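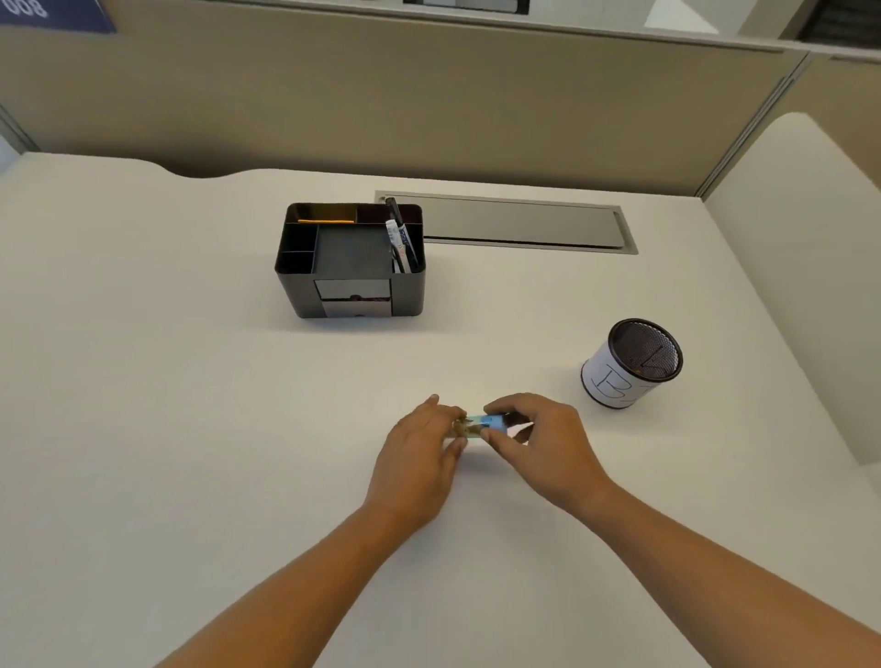

Open day, November, desk station

Visitors from Atmont in at 9:30, Verena Plattner leading. Dindo ran the desk station and I kept notes. The arm demo was next door on the Trellis cell, so people came to us first for the part done by hand and then went through to watch the policy try it.

Desk setup: black organizer left of center, mesh pen cup with the paper wrap to the right, nothing else out. Small item handled with both hands above the desk, one hand on each end. Dindo wants this kept as the standard pose for the two-handed set. The clear end is the one to watch. Milance (our labeling tool) loses the outline against the white desk and only picks up the blue end reliably.

Talk

Verena asked how many episodes we have. Told her 1,012 recorded, 461 labeled. She asked why the gap. Labeling takes longer than recording and we have one person on it. She wanted to know if the arm copies one person's movements or a mix. A mix, for now. One of her colleagues asked about left-handed people. We haven't split the data that way. Worth doing.

Demo on Trellis

First run: picked up, second gripper closed late, item dropped.
Second run: good handoff, placed in the tray.
Third run: stopped on a force limit at the second grip. Dindo reset it from the console, took a few minutes. People were patient.

Force limit is still the value from the Evangelista parts, which are much stiffer. Should have been changed before the visit. Changed it after lunch and ran episode 109 back through the replay with no stop. Not tested live yet.

To do

Split labeled set by leading hand, send Verena the result.
Try a gray mat on the desk for the clear end. Record a short set with and without, same lighting.
Save the force limit with the task file so it doesn't carry over from the last job.
Dindo to write up the reset steps and tape them to the console.
Next visit: start the arm warm-up before people arrive. We lost time on it this morning.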